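Home News Minutes Hall Hire Contact

Minutes — Nerkholm Street Residents' Association
Thu 26 May
Posted by Hina Malik
Filed under: Minutes, Block Party, Parking

Present: Carmela Dal Bello (chair), Fasil Degefa, Rosalba Martinelli, Hina Malik (notes), Morena Cattaneo from item 3 on. Plus 12 residents, sign-in sheet is with Carmela.

Started late, hall was locked. Side door key now lives in the lockbox, same code as the shed.

1. Last minutes
Approved. One fix: the fence by the alley is the Wasska building's fence and not the city's. Rosalba has been saying this since November. Corrected.

2. Parking on the north side
Long one. Street sweeping signs say one thing, the city website says another. Three people in the room got tickets this spring, two paid, one is fighting it. Fasil called the city twice, was told someone would call back. No call.
Suggestion from the floor to put up our own signs. Carmela said no, we would get fined for it. Suggestion to park on the south side on sweeping days — some discussion, south side people not happy.
Agreed: Fasil writes a letter, Carmela signs, goes out next week. Anyone with a ticket please send Fasil a copy, both sides, he can't read the phone photos of the last batch.

3. Drainage at the corner
Morena arrived. Arkix came to look at the storm drain after the April rain. Their quote is $900 to clear it and replace the grate on our side of the property line. The rest is the city's. Morena thinks the grate doesn't need replacing, only cleaning. Rosalba stepped in it last winter and thinks otherwise.
Vote on getting a second quote: passed, two against. Morena will call Arai, who did the church lot.
In the mean time please don't rake leaves into the gutter. This was said with some force.

4. Money
Hina read the balance. Dues in from 26 households so far this year. Reminder slips going out again. Cash is fine, checks are better, do not leave envelopes under the hall door, one got wet and we had to iron it.
Question about why we pay for the website. It renewed automatically. Hina to look at cheaper ones, no promises.

5. Block party
Date still not fixed, depends on the street closure permit. Form is filled out except for the insurance page. Carmela has the insurance page somewhere.
Food: potluck again, plus grills. Please label things with nuts. Last year's list had nine potato salads and hardly any bread, so Rosalba is doing a proper sign-up sheet this time, will be on the hall board.
Music: Fasil's nephew's band offered. Limit is 9 pm for anything with an amp. Mr. next-to-the-hydrant asked for 8. Left at 9, speakers to face the park.
Bounce house: no. Too much last time with the generator. Sack races and chalk instead. Morena has the sacks.
Tables: borrowing from the church, need two people with a truck for the morning. One so far.

6. Clothing swap
Going ahead the same day as the block party, inside the hall, so people can drop in out of the sun. Shirts and kids' stuff mostly. Clean and folded please, sorting took all morning last time. Dark colors get their own table becuase of the lint. No shoes, no pillows. Leftovers go to the shelter on Monday, Morena driving.

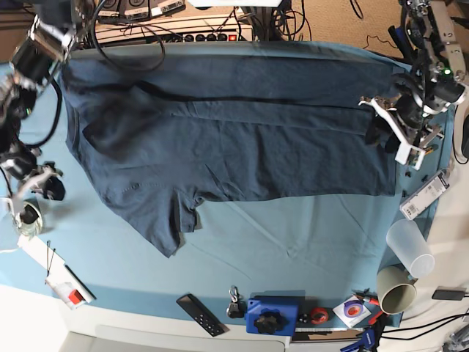 Navy T-shirt, partly folded, on the light blue cloth.

Bring hangers if you have extra. Wire ones ok. Fasil asked about a rack, Carmela has one with a bad wheel, he'll look at it.

7. Any other business
— Lost cat, gray, answers to Biscuit, see the pole by the mailbox.
— Streetlight by the bus stop out again. Anyone can report it, the pole number is what they ask for.
— Community garden: one plot free, half shade. Ask Rosalba. Hose has been left on twice, please check it on your way out.
— Someone's recycling bin has been at the end of the alley for weeks. If it's yours, take it home.
— Question about bikes on the sidewalk. Ran out of time, goes on the next agenda first.

Actions
Fasil: letter to the city, clothes rack
Morena: second quote, shelter run, sacks
Carmela: insurance page, permit form
Rosalba: sign-up sheet, garden plot
Hina: dues slips, website prices, these minutes

Next meeting same place, same time, day to be confirmed once we know who has the hall. Will go out by email and on the board.

Closed 8:50. Thanks to Morena for the lemon cake.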